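### 4.2 Sorting of tenancy deposit disputes

The second group of experiments tests whether the Gresero pipeline can sort incoming disputes over tenancy deposits before a legal adviser reads them. The task differs from the consumer contract work in Section 4.1 in two respects. The questions are mostly questions of fact, and the papers sent in by the two sides are uneven in length and quality. A tenant may send two lines of text and a single photograph, while the agent acting for the landlord sends a full inventory, a check-out report and a set of invoices.

The material was supplied by the Pulcombe advice service under the data agreement set out in Section 3. After removal of duplicates and of files in which the tenancy agreement was missing, 1,556 disputes remained. Of these, 1,201 had a recorded outcome and could be used for training and testing. The remaining files were kept for the drift check in Section 4.4 and play no part in the results given here.

Each file was given one of 3 labels by trained advisers: *likely to succeed*, *unlikely to succeed*, and *needs a person*. The third label was used where the answer turned on a point that the papers could not settle, such as the age of a carpet or the wording of a conversation held at the door. The advisers worked from a written guide and did not see the recorded outcome. Where two advisers gave different labels, a third read the file and the majority label was kept. Where all of them disagreed, the file was given the label *needs a person*.

The pipeline works in stages. The text of the agreement is split into clauses, and each clause is matched against a fixed list of clause types. The claim form is then read for items of deduction (cleaning, damage, arrears, missing goods), and each item is linked to any clause that bears on it. Photographs enter the pipeline only as attachments with a date and a room name, where these are given. Their content is not used to set the label. An early version of the system did use image content, but its output could not be traced to a rule that an adviser could check, and that branch was dropped before the tests began.
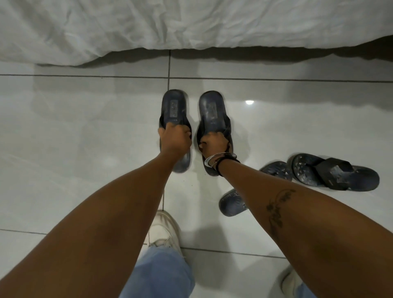

**Figure 3.** Interior view: bedsheet hanging above a white tiled floor.

The linked items are passed to two models, which were trained on the same split and are compared below. The Gisler model is a rule-based scorer with weights fitted to the training files. It gives, for every label, the clauses and items that contributed to the score. The Ritton model is a language model tuned on the same files, with the label produced first and a short written reason after it. No attempt was made to combine the two, although the stage structure would allow it.

Both models were tested on the same held-out files. Agreement with the adviser label was higher for Ritton on disputes with a single item of deduction. On disputes with several items the order was reversed. Inspection of the errors suggests that the tuned model tends to settle on the largest item by value and to let it decide the label for the whole file. The scorer treats each item on its own and then adds the results, and it is less exposed to this fault. It is more exposed to errors in the clause matching stage, as a wrongly matched clause carries its full weight through to the label.

A closer reading was made of 59 test files in which the models gave opposite labels, one *likely* and the other *unlikely*. Three causes account for most of them:

- clauses on professional cleaning, where the agreement asked for more than the claim form relied on;
- inventories that had been signed late or by one side only;
- arrears set off against the deposit after the tenancy had been renewed on new terms.

The second of these deserves comment. The written guide tells advisers to give less weight to an inventory that the tenant did not sign, but it does not say how much less. The advisers seem to have formed a shared practice on the point, which the tuned model picked up in part and the scorer could not represent at all. A separate feature for the state of the signature was added to the scorer after the tests. Its effect has not been measured on fresh files and no claim is made for it.

The written reasons produced by the Ritton model were reviewed separately. Each reason was marked as supported if every fact in it could be found in the file. Unsupported reasons were found even where the label itself was correct. The most frequent fault was the statement that a letter had been sent within a time limit when the file held no copy of the letter. A reason of this kind is of particular concern in an advice setting, where it may be copied into correspondence with the other side. The reasons are therefore hidden from clients in the trial version and shown to advisers with links to the source pages.

Two limits of the test should be noted. The recorded outcomes include disputes settled by agreement, and a settlement is weak evidence of the legal merit of a claim. The files also come from a single service, whose clients had already decided to ask for help. Tenants who accept a deduction without complaint do not appear in the data. The effect of the first limit is examined in Section 4.3, in which the settled disputes are removed and both models are trained again on the files that remain.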